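Snack Swap Board > Sweets and Brittle > Melon seed brittle, where have you been all my life

oanh_q
Posted 2021-06-16
My swap box came and I have to gush for a minute. There's a pack of melon seed brittle in it (瓜子酥糖 on the label, ZIZISUTANG up top) and I'm already planning my next order! I grew up on the peanut and sesame kinds, so pressed seeds are new to me. Light brown, tall skinny pack, clear wrapper with a red label.

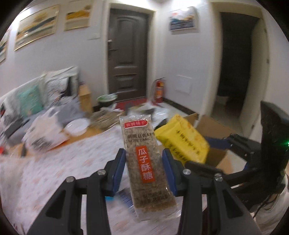

I had two pieces with plain green tea and then two more with coffee, and coffee wins by a mile. It's crumbly at first and then goes a little chewy, and the seeds taste toasty, almost like browned butter. My partner Arash doesn't even like sweets and he keeps wandering back for more.

So who else has tried it? And how do you store it once it's open?

gurnwood_snacker
Oh, I love this stuff! Airtight tin, cool cupboard, done. Mine stayed crisp for 8 days, and then it was gone, so I can't tell you about day nine.

Antonina H
Fridge! I know people will yell at me. Our kitchen gets so hot by April that anything with syrup in it turns to glue.

gurnwood_snacker
Not yelling, but the fridge made mine sticky when it warmed back up. I lost half a pack that way.

Antonina H
Did you wrap it first? I do wax paper, then a zip bag, and let it sit out closed before I open it. Never had a sticky piece.

arsen_l
Team tin here. Also, coffee?? Too much toasty on toasty for me. Try it with something sour, like a cold plum drink.

oanh_q
Arsen, I will try the plum thing but I'm not giving up my coffee, haha. Antonina, I'm going to split the pack and do half your way and half in a tin.

Barta
Has anyone made it at home? I used 200 grams of hulled seeds and it set like a brick. Tasted great, nearly cost me a filling.

arsen_l
Sounds like the syrup got too hot. Pull it earlier and press it while it's still warm.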